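Bindora Introduces Vasen, a Line of Gray Paints for People Who Have Stopped Arguing About It

2020-05-11

FOR IMMEDIATE RELEASE

Bindora, the small-batch house paint maker, today announced Vasen, a line of 15 interior grays that will reach independent paint and hardware stores in July. The company is aware that the world already has gray paint. It has seen the shelves.

Vasen started as a complaint. In a survey of 2,865 Bindora customers last year, the most common remark in the open comment box was that the gray they had picked turned out to be blue. The second most common was that it had turned out to be purple. A smaller group reported green and sounded tired.

"We spent years telling people to hold the chip up to the window," said Leilani Doucet, head of color at Bindora. "They held it up to the window. Then they painted the hallway, which has no window. I can't really fault them."

Every Vasen shade is therefore named for what it will look like once it dries in an ordinary room with an ordinary lamp on. The line includes Gray That Goes Blue, Gray That Goes Blue After Dinner, Mostly Brown, Gray With Some Purple In It, and Landlord. There are no mists, no doves and no pebbles. A proposal for one called Whisper was discussed for most of an afternoon and withdrawn by the person who made it.

All 15 shades come in an eggshell finish and a washable matte. The matte was developed with Omoregie, the coatings lab that also handled Bindora's exterior whites, and it is made for hallways, stairwells and the stretch of wall behind the kitchen trash can. It can be wiped with a damp cloth and dish soap. It can't be scrubbed with the green side of the sponge, and Bindora would like customers to please stop writing in to ask.

"My instructions were to make a matte that survives a family," said Othmane Ouazzani, the Omoregie chemist who led the work. "I asked which family. They said mine. So it was tested at my house, against my sons, and we went back to the lab twice."

Sample cards are larger than before and printed with no white border, the white border having been blamed for a good many purple bedrooms. Each card has a blank line on the back for the name of the room and a second, longer line for objections from other members of the household. Stores will receive 100 cards per shade with their opening order.

Vasen replaces Drolomano, Bindora's previous gray line, which had 40 shades, several of which the company's own staff could not tell apart without turning over the can. Drolomano customers who need to touch up a wall can have any of the old colors mixed to order. "Bring the lid," said Thaddeus Villanueva, who runs the mixing room. "The lid is better than your memory, and it's a lot better than your phone."

Press questions go to Nour Jaber in the Bindora communications office, who will also send out painted boards on request and would like them returned.

Choosing a gray is easier, in Bindora's experience, when you look at things that were never meant to be decorative. Paint cards are made to flatter. A metal bin on a wooden tabletop has no such ambitions, and the smooth blue-gray of its far wall, small pale chips along the lower edge and all, is as good a guide to Gray That Goes Blue as anything the marketing department could have ordered. The scuffed bottom is another matter. Doucet has been asked for that one as a finish and has said no - twice in writing.

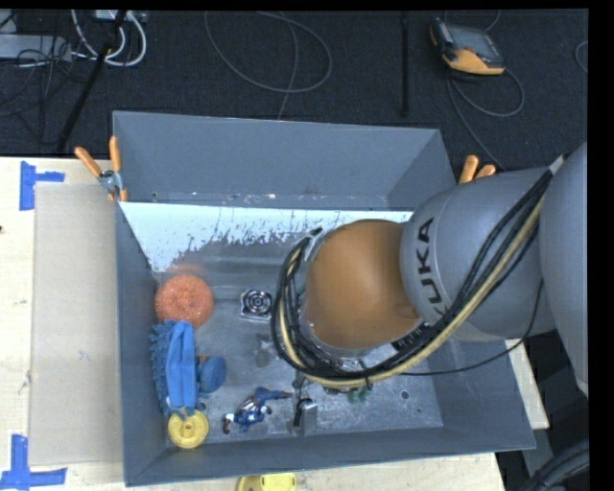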